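# Clurnari care label table

Updated June 13, 2020. This release replaces the January file. If you used the January file for anything that depends on drying instructions, please read the changes section first.

Clurnari is a table of the washing, drying and ironing instructions sewn into everyday clothes, typed up one garment per row. It covers 554 garments. A readable care label was found in 477 of them. The others are kept in the table with the label columns empty, so that missing labels can be studied too.

The table is small and was typed by hand. It is meant for people who work on clothing care, repair or secondhand sorting, and for teachers who want a messy but manageable table for a class.

## Files

- `garments.csv`: the main table, 16 columns, one row per garment
- `symbols.csv`: lookup list for the care symbols
- `wording.csv`: printed phrases as they appear, with our code for each
- `notes.txt`: typing rules, in the order we made them up

All files are UTF-8 with commas as separators. Text fields that contain commas are quoted. There is no index column; use `garment_id`.

## Main columns

| Column | Meaning |
|---|---|
| `garment_id` | Letter for the batch, then a number |
| `batch` | `medstead` or `cidia` |
| `type` | Shirt, jacket, trousers and so on |
| `color_main` | Largest color, everyday name |
| `fiber_1`, `fiber_1_pct` | First fiber on the label and its share |
| `wash_code` | From `symbols.csv` |
| `dry_code` | From `symbols.csv` |
| `iron_code` | From `symbols.csv` |
| `label_pos` | Side seam, neck, waistband, other |
| `label_state` | Clear, faded, cut out, none |

The remaining columns are described at the top of `notes.txt`.

## How the garments were chosen

There are two batches. The Medstead batch came out of household wardrobes. People were asked to go through one rail or one drawer from end to end and skip nothing, including things they no longer wore. The Cidia batch was bought in mixed bags from a secondhand dealer.

Neither batch is a fair sample of anything. Medstead leans toward outdoor clothes and knitwear. Cidia has a lot of work shirts. Children's clothes are nearly absent from both. Do not use the table to say what share of clothes in general carries a given instruction.
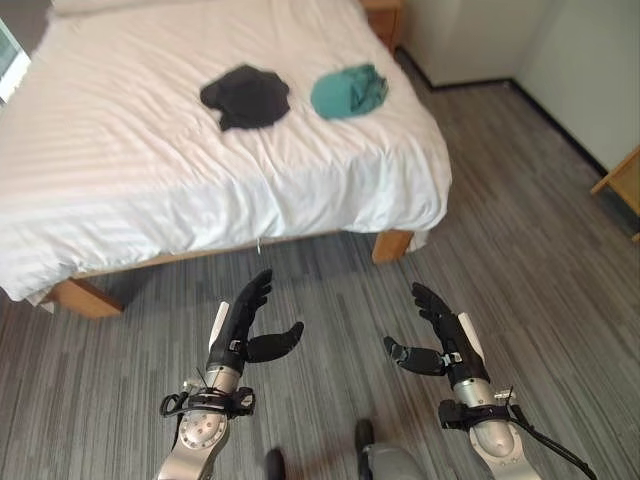
Color names were the hardest column to keep steady. In the first round, typists used whatever word came to mind, and we ended up with more shades of blue than could be told apart later. The list is now fixed at nine names. Teal is coded as `green`, navy as `blue`, and anything darker than charcoal as `black`. The original word is kept in `color_typed` for anyone who would like to argue with this.

## Typing rules

Labels were read in daylight where possible. Each one was typed once and checked once by a different person. When the two readings differed, the label was looked at again and the third reading was kept.

If a garment had labels in several languages, the English text was used. If there was no English text, only the symbols were coded. Spelling mistakes on labels were kept in `wording.csv` and corrected nowhere.

Jackets with a removable lining often have two labels. The outer one is coded in the main table and the inner one goes into the comment field. Coats with a label inside a pocket are coded `other` for position.

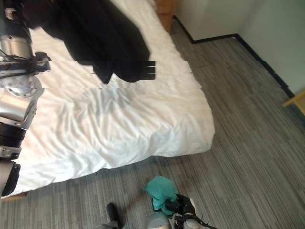 *Black garment on a white duvet.*

## Changes from the January file

- Drying codes were redone from scratch. The old file mixed up "dry flat" and "line dry" in the Medstead batch.
- 199 rows have a changed `dry_code`. They are marked `1` in the column `revised`.
- `label_state` now separates `cut out` from `none`. A label counts as cut out if a stub or stitching is left in the seam.
- Fiber names follow the label. We no longer turn "elastane" into "spandex".

Row order is unchanged, and no garment was added or removed.

## Known problems

Faded labels are more common on clothes that get washed often, so the readable rows lean toward things that are washed seldom. Iron codes are weak for knitwear. Some labels show a symbol and a sentence that disagree with each other; we coded the symbol and kept the sentence.
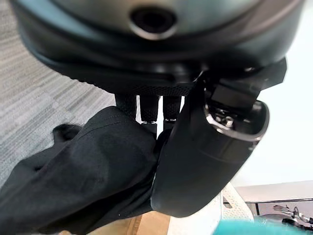 Signe Nørgaard wrote that the sentence should win in those cases, "as most people at home read the words and have never learned the symbols." She also asked for a flag on every row where the two disagree.

The flag is a good idea and will be in the next release. For now we are keeping the symbol as the main code, mainly so that old and new rows can be compared. The sentences are all in `wording.csv`, joined by `garment_id`, and anyone who prefers them can swap them in.

## Use and contact

The table may be used and shared freely, changed or unchanged, as long as the name Clurnari and the release date stay with it. The symbol list was drawn up by Thorlacius and is covered by the same terms.

Corrections are welcome. Send the `garment_id`, the column and what you think it should say. Please don't send a whole edited file, as we can't merge those.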